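Wondberg Household Chores Project
Progress report to the Elgate Fund
23 September 2026

This report covers our second period of work under the grant. We said at the outset that we wanted to find out which everyday kitchen chores a machine can do yet, and which it can't, using an ordinary arm at table height and things you would find in any kitchen or toy box. We have made good headway, and there is a lot to tell you.

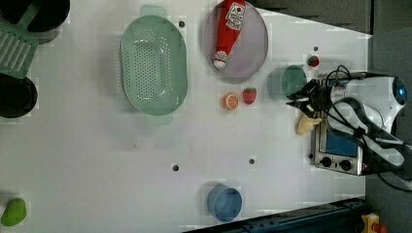 Clearing and sorting on the tabletop, and a mug close up from the wrist.

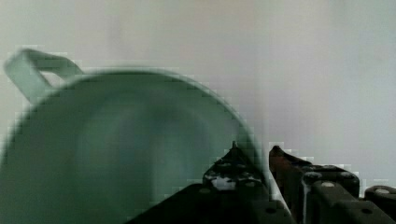 Summary of the period

We planned 400 recorded attempts at clearing and sorting chores and completed 357. Of those, 294 ended with the right item in the right place and nothing knocked over along the way. For a table that starts out untidy and is laid differently every time, we think that is a very encouraging result. In the January report we could only talk about single items set out on their own, so we have come a fair distance.

The shortfall of 43 attempts came from a fault in one of the finger motors. The part had to come from Skisdale and we lost the better part of two weeks. The supplier has since sent us a spare, which now lives in the drawer under the bench.

What the arm can do

Picking up light items with a clear shape is now close to routine. Toy fruit and vegetables are the strongest group. The arm finds them, comes down at a sensible angle and lets go over the plate or the colander when asked. It copes well with curved pieces that used to roll away, and we are delighted with that, as it took most of the spring to sort out.

Cups are coming along too. Standing cups can be picked up by the wall or the rim, and the arm now chooses between the two for itself. We had expected to write rules for this by hand. The model trained on our Bautista recordings – the set we made last year with people guiding the arm – picked it up from watching, and it chooses well even with cups it was never trained on.

Bottles lying on their side were a problem in the last period. The arm can now lift one and put it down again elsewhere. Standing it upright afterwards is another matter, and I come back to that below.

What it finds hard

Crowding is the main trouble. When two small things lie side by side, the fingers need room on both sides of the one they are after, and often there isn't any. A person would nudge the neighbour out of the way without a thought. We have begun recording attempts where the arm is shown how to nudge first and grip second. It is early days, though the first few tries were great fun to watch.

Large, flat or awkward kitchenware comes next. Colanders, pans and spatulas make up most of our failures. A spatula lying flat gives the fingers very little to hold, and a colander is too wide to take in one grip except by a handle. The arm will go for a handle if it can see it clearly. If something else is lying near, it tends to hesitate and start again.

Then there is the close-up view. The wrist camera is a tremendous help as the arm comes in, but once a mug is right beside the fingers it fills much of the picture and goes soft. At that point the arm is relying mostly on what it saw a moment earlier, and on the overhead view. We are trying two things: slowing the last part of the approach, and giving the model a short memory of the sharper pictures. Slowing down helps a little and makes each chore longer. The memory looks the more promising of the two.

Turning things upright, as with the bottle, needs a twist of the wrist and a gentle landing. We have this working on some attempts and would rather give you a proper figure next time than a hopeful one now.

Speed

You asked about this after the January report. The arm is still slower than a person clearing the same table, and by a wide margin. We haven't pushed on speed so far, as a dropped cup costs more time than a careful one. Now that the simple picks are steady, we will start shortening the pauses between them.

Changes to the plan

We had meant to move on to drying up and putting away in this period. We would like to hold that back and spend the time on crowded tables, where the gains will carry over to every other chore. No change to the budget is needed.

We would also like to move a small sum from travel to spare parts, following the motor fault. The revised sheet is attached to the covering email.

Next period

The 43 outstanding attempts will be done first, on the same chores, so that the full 400 can be compared fairly.

After that comes a new set of 100 attempts on crowded tables only, with at least two items touching at the start of each one. We will report these separately.

Work on the wrist camera memory carries on alongside. If it does as well as the early tests suggest, it will go into the main model before the new set begins.

Visitors from the Fund are very welcome at Wondberg at any point, and the crowded table work is the best thing to come and see. Please give us a few days' notice so that we can have the arm running when you arrive.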